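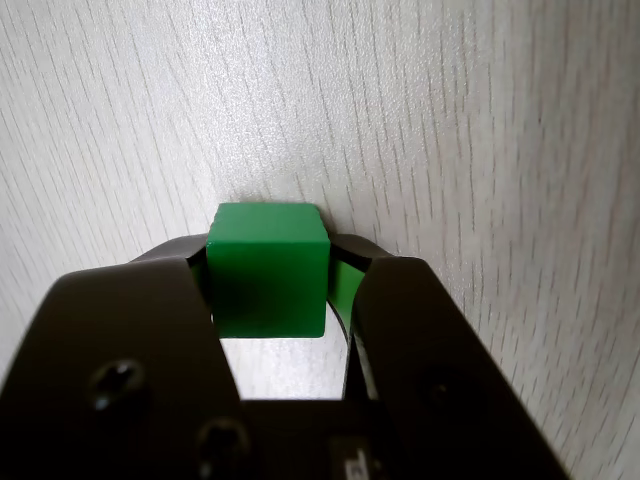
4. Recording your first grab

I like to start every new Flondument setup with one small cube, and I'd say do the same!

1. Hold the remote in your good hand and tap Record.
2. Ease the fingers down over the cube (slow is fine, I still creep).
3. Squeeze the trigger until both fingertips touch, then wait a second before lifting.
4. Set it down, open up, tap Stop.

Note: I save nine takes before I train anything, and I move the cube a little each time.

Caution: Don't bump the fingers against the table. If you do, toss that take and home the arm.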